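Notebook, wound closure bench, room 202
19 October 2026

Monday, and the tissue was still stiff in the middle when I unwrapped it, so the first part of the morning went on waiting for it and relabeling the thread drawer. The drawer is so much better now! Black in the front tray, the blue-green behind it, everything that has been opened and put back goes in the tub on the left (and please, not back in the sleeve, I cut myself open a "new" pack last week and found a foot and a half of somebody's leftover inside). Widel sleeves only get opened along the printed edge. If you rip them across, the needle end pops out and then you are on your knees with a magnet.

Plan for the session was the same as in the back of the old book: short cuts, simple interrupted stitches, single knots with short tails, then a bit with the second thread to see how it lies next to the black. I wanted the cuts at different angles this time. Floor Bakker has been saying for ages that everybody's horizontal row looks lovely and the minute the cut slants the spacing falls to pieces, and she's right, mine does too. On a slant I start reading the gap from the last knot and forget about the wound edge, so the bites creep.

Rinse: 500 mL saline in the squeeze bottle, the other bottle kept full as a spare. I have gone back and forth on how much to rinse during the work. Too little and the red gets into everything and you lose the lower edge of the cut. Too much and the surface gets so shiny under the lamp that you can't tell a highlight from a puncture. What I've settled on is rinse before the first stitch, dab between cuts, and leave the smears alone unless they're in the way. They look dramatic, they don't hurt anything.
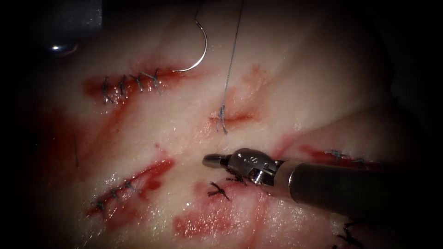
Tail length is the thing I keep nagging about, and I'm going to nag again here so it's on paper. Short enough that it doesn't lie over the neighboring stitch, long enough that you can get hold of it when you take it out. If I leave them long "just for now" I end up catching a tail in the next loop and then the knot has a passenger. Trim as you go. I know it breaks the rhythm. Trim anyway.

Also on knots: I want them all off to the same side of the cut, and I keep forgetting to decide which side before the first throw. Writing the side on the bench tape helped a lot when I remembered to do it. Floor does it by saying it out loud, which the rest of us get to enjoy.

Needle parking. We still don't have a rule and we need one. When the thread is being pulled up and both ends want attention, the curve of the needle ends up wherever it ends up, and with a bright lamp it's easy enough to find, but I'd like a habit. Suggestion: needle always comes back to the upper side of whatever is being closed, never over fresh tissue we haven't cut yet. I'll try it for a few sessions and write down if it annoys me.

A word on tension, mostly for whoever takes the bench after me. This batch is soft. Softer than the January one, by a lot, and if you pull up the first throw the way you did then, the edges roll in under the thread and you get a little pucker. The January notes say "firm, then a touch more." Ignore that for this batch! Bring the edges until they meet and stop. I'd rather have the faintest gap than a roll, at least for practice, because a roll hides what the bite looked like underneath and then there is nothing to learn from it afterward. (Note to self, draw the pucker on the facing page, I can't describe it properly.)

The supply from Van Damme came in thinner wraps than the last order and I'm not sure I like it. It thaws faster, fine, but the corners dry out while the middle is still cold, and a dry corner is useless for stitching, it just tears. I put damp gauze along the edges while it came up to temperature and that mostly did the trick. Next time gauze on from the start and keep the lamp off until we're ready to cut. The lamp is half the problem I think. It falls off so quickly toward the sides anyway that there's no sense in working out there, so we may as well trim the piece smaller and keep the rest in the fridge for another day.

On to the colored thread. I was looking forward to this bit all weekend, which tells you something about my weekend. The idea is that with black everywhere you can't tell one pass from another when you look back at the piece, and a second color would let us talk about a single closure without all the pointing and "no, the other one, up a bit." 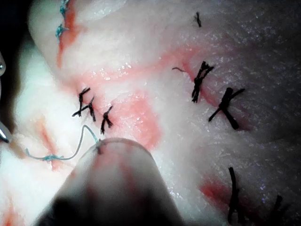
It has more memory than the black, that's my main complaint. Straight out of the sleeve it wants to stay in the shape it was wound in, and it stands up from the surface when you'd like it to lie down. Drawing it through damp gauze first takes some of that out. Don't run it between finger and thumb nail the way you would with gift ribbon (I did, on a scrap piece, and it frizzed, and a frizzed end is miserable to get through anything). Cut the bad end off and carry on, don't try to twist it back together.

Color wise I'm happy. It reads well against pale tissue and doesn't get lost beside the red, and where black next to a dark streak makes me squint, this doesn't. I'd keep it for the long closures and stay with black for the short ones. Floor wants it the other way around. We'll see, we can do one session of each and argue over the pieces.

Knots in it need one more throw than I'd like. I tried it both ways on the scrap, and with the shorter knot I could pick it loose with forceps without really trying. So one extra, and that makes the knot bulkier, and bulkier knots mean the spacing has to open up a little. I haven't changed the spacing card yet. Somebody remind me.

Loose ends:

Order more gauze, the small squares. The Ronura ones shed and I've been picking lint out of the cuts, so the other kind please, even if they cost more.

The Kundbridge tray lid doesn't shut with the long forceps in it. Forceps go in sideways or they go in the drawer. I've put tape on it.

Wipe under the tray as well as around it. It runs underneath and you don't find it until it's sticky.

Spacing card: redraw for the bulkier knots, and put the slanted cut on it as well, with the gaps marked along the wound edge so we stop measuring from knot to knot.

Page 2 of the bench sheet still says 600 mL for the rinse. It should say 500, the bottles changed. I crossed it out in pen, needs doing properly in the file.

Next session I want all slants and no horizontals, and the piece fully thawed before anyone touches a blade. Moving it to the fridge shelf the night before, my job, it's in my calendar.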